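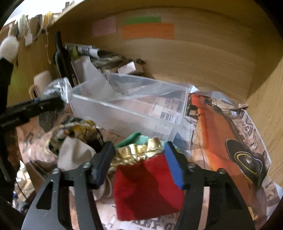 A hand-held gripper closing on red fabric with a gold band. The jaws carry blue grip pads.

Hand-held gripper procurement covers the selection, costing and scheduling of gripper tools that a person carries by hand to record handling tasks. The purchase is usually planned apart from that of robot arms, as the tools need no mounting, fencing or floor space of their own.

Scope of a budget

A typical request lists the tool, its camera, spare grip pads, storage media, and the goods to be handled. Pads are treated as a consumable. Jaws, bars and screws are treated as parts with a longer life, and are often bought as one spare assembly per site. Fabric items, trays and table coverings are normally entered under general supplies, which has led to undercounting in some plans.

Labor is the largest line in most budgets. It includes operator hours, table setup, and the review of recordings - the last of these is the one most often left out.

The Tondham method

The Tondham method is a planning scheme drawn up by Laurier Vachon and Honeylyn Ocampo for small workshops. It divides spending into 2 stages. In the first, a site leases a single tool for 30 days and keeps a log of pad wear and operator hours. In the second, the log is used to set the size of the full order. The scheme advises holding back 8 percent of the total for repairs.

Jerome Umali later applied it at the Hesthorpe textile workshop, where the original request was for 40 tools. The order was reduced after the lease stage, and part of the money was moved to recording review.

Leasing and purchase

Leasing suits sites whose tasks change often. Suppliers such as Rostiveck include pad replacement in the lease price but charge separately for cameras. Outright purchase costs less over long projects, though the buyer must then store spares and train someone to fit them.

Criticism

Javiera Farías has argued that a short lease gives a poor measure of wear on soft goods, where pads last longer than they do on metal or glass. Vachon accepted the point and suggested a longer first stage for mixed work.

See also

End effector
Equipment leasing
Total cost of ownership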